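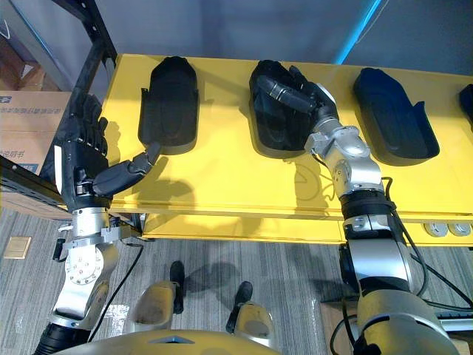

A reply under the October thread says sole molds should go straight from the press to the rack, and that laying them out on a table first is wasted time.

I disagree, and it needs more than one post, so this is a thread.

The rack hides faults. A mold in a slot shows you its toe and its number. Laid on a table it shows you the recess, the rim and the parting face, and those are the three places where ours go wrong.

Rim first. Run a fingernail along it from heel to toe. Any catch is either cured flash or a nick. Flash comes off with a brass scraper. A nick goes on the repair sheet and the mold stays off the press.

The textured recess is slower. Release agent builds up in the low points of the texture and you lose definition in the sole long before you can see anything wrong with the mold. We use the Tomimari water-based release at Dunport. Less buildup than the solvent one, still not zero.

Cleaning interval: we strip at 200 shots. It used to be whenever somebody noticed a shiny patch on a sole.

Full inspection with gauges at 2000 shots, or after any drop, whichever comes first. A drop onto the toe counts even if the mold looks fine. The toe turns up slightly and takes the hit before anything else does.

Table color matters more than I expected. The old bench top was dark gray and black molds vanished on it. On yellow the outline of the rim is easy to follow, and crumbs of flash are easy to find when you wipe down.

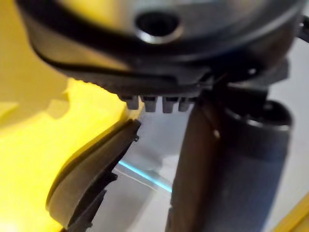

Yellow surface, close range.

The drawback with yellow is that it throws color back up onto anything glossy. Check the recess with a hand lamp held low from the side. Overhead light alone flattens the texture.

Spacing: leave a hand's width between molds. Rims touching rims is how most of our nicks were made – I went back through the repair sheets to check. Mold 141 has been welded twice for exactly this.

Standing one on its heel is fine for a quick look. I would not leave it like that over a break.

Racking comes after all this. Ours is a Söderlund with 31 slots, lined with felt strip. Left and right of a pair go side by side, toes out. The felt gets changed when it goes hard.

The log is a plain spreadsheet: mold number, shot count, last strip, remarks. Stesavari sells a tagging system that fills it in for you. We trialed it and went back to typing, mainly because the tags did not like the wash tank.

Next thread will be on parting faces and why we stopped using abrasive pads on them.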